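Part 7: Getting the Kocsis hut pass onto your phone before you go

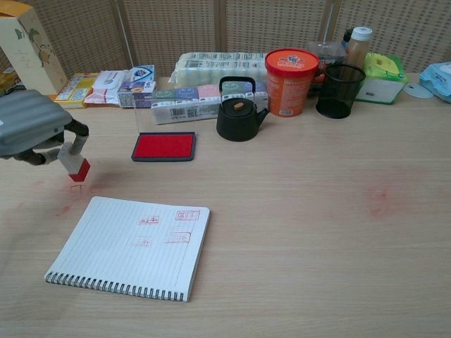 Sylvie Robichaud wrote to me in February to say that she did the whole set-up at the trailhead in Indby and it took her most of a morning, so could I please put "do it at home" in big letters at the start. Fine, Sylvie. DO IT AT HOME. The signal in Indby is one bar by the bus stop and zero bars everywhere else.

I've walked the Kocsis loop twice now and I love it to bits, but the hut booking app has its moods. These steps got me through on my second trip without a single call to the office in Steslow.

1. Install the app and pick your language right away. If you skip that screen it settles on whatever your phone is set to, and the menu for changing it later is buried under Account, then Trip, then More.

2. Make an account with an email you can open on the trail. The huts send door codes there.

3. Tap New Trip and choose Kocsis Loop, clockwise or the other way. I go clockwise (the big climb is on day one and then it's over with!).

4. Enter your nights one by one. The app wants a hut for every night, even if you're camping. For a camping night, pick Tent Platform at the bottom of the list.

Note: Karen Hut shows up twice in the list. You want the one marked 1804 m. The other is the winter room, it has no stove, and the warden will send you back outside to rebook.

5. Pay. The card screen hangs for a bit. Don't press the button again — I did, and I owned two bunks for a week until the refund came through.

6. Open your trip and tap Save Offline. Wait for the little tick. Then put the phone in airplane mode and open the trip again. If you can see your pass and your booking number, you're good.

7. Download the map too. It's a separate button, on the Map tab, and you need the detailed version if you plan on the side trip up to the 2534 m summit. The basic one stops at the ridge.

Caution: the door codes change at 13:00. If you show up earlier than that, use the code from the day before, which the app keeps under Previous. Three wrong tries and the lock sulks for half an hour, and that porch is windy.

If your pass won't load at all, log out, log back in and do step 6 over. Your booking stays put, only the offline copy goes away.

Changing your dates is in Part 8.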